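Aus der Werkstatt: Klein, grün und mit zwei Schrauben

Neues aus dem Bastelkreis Hadgu, September

Wer hätte gedacht, dass wir uns einmal einen halben Abend lang für Klemmleisten begeistern! Angefangen hat es mit der Erbschaft aus dem alten Elektroladen: Kisten über Kisten mit Schrauben, Steckern, Kabelresten und eben diesen kleinen Kunststoffblöcken mit Fächern, die beim Aufräumen immer als Letztes liegen bleiben. Laut der beiliegenden Lagerliste sind es 3.632 Kleinteile, davon allein 1.015 Schrauben. Ivan Boiko hat die Liste abgetippt und ist seither nicht mehr zu bremsen – er will jedes Teil, das noch taugt, wieder in Umlauf bringen.

Wir haben uns also an die großen hellen Tische gesetzt und losgelegt. Mein Lieblingsstück ist grün, länglich und hat oben eine Reihe offener Fächer mit dünnen Stegen dazwischen. Zwei Schrauben stecken noch darin, eine etwa in der Mitte und eine ganz am Ende, und an der Rückseite blitzt etwas Rotes hervor. Schön, oder? Ich finde ja, dass solche Teile viel zu schnell in der Tonne landen. 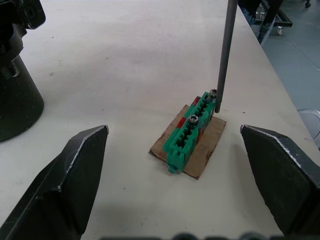 Gelernt haben wir vor allem eines: Eine Unterlage muss her. Auf der glatten Tischplatte rutscht so ein leichtes Ding beim kleinsten Druck davon, und dann kriecht man mit der Taschenlampe unter dem Regal herum (ich weiß, wovon ich rede). Ein Stückchen Pappe genügt völlig. Fuad Wubshet schneidet sie sich inzwischen auf Vorrat zurecht, aus alten Versandkartons, und verteilt sie großzügig an alle, die neben ihm sitzen. Danke dafür!

Bei den Schrauben lohnt sich das genaue Hinschauen. Die in der Mitte unseres grünen Blocks hat einen Innensechskant, da hilft der Schlitzdreher aus der Küchenschublade nicht weiter. Erst den passenden Einsatz suchen, dann senkrecht ansetzen und mit wenig Kraft drehen. Wenn sich etwas sperrt, lieber absetzen und noch einmal von vorn. Kunststoffstege verzeihen wenig, und ein ausgebrochenes Fach bekommt man nicht wieder hin.

Ganz wunderbar fand ich auch, was auf dem hinteren Tisch alles zusammenkommt, wenn man mehrere Basteleien gleichzeitig offen hat. Vorn wird in Ruhe geschraubt, dahinter warten Kleber und Halterung, und irgendwo steht immer ein Würfel herum.
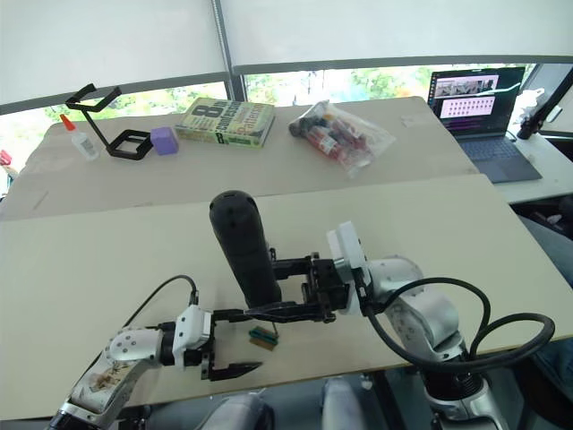
Vorn das kleine Teil in Braun und Grün, auf dem hinteren Tisch Klebstoff mit orangefarbener Spitze, ein schwarzer Ständer und ein Würfel in Lavendel.

Mit dem Sortieren sind wir noch lange nicht durch. Fast 200 Tütchen liegen beschriftet im Schrank, der Rest steckt weiter in den Kisten von Helham und Fesico. Wer zu Hause leere Schraubgläser oder flache Dosen mit Deckel hat: bitte mitbringen, wir nehmen alles! Besonders gesucht sind kleine Sechskantschlüssel, auch einzelne.

Beim nächsten Treffen geht es um 18 Uhr los, im Raum Ruscombe, Eingang wie immer über den Hof. Ivan bringt die Lagerliste ausgedruckt mit, und wer mag, darf sich ein Fach zum Sortieren aussuchen. Die Stecker sind übrigens noch frei.

Diese Website verwendet Cookies, um Ihnen die Nutzung unserer Seiten zu erleichtern. Alle akzeptieren Nur notwendige Einstellungen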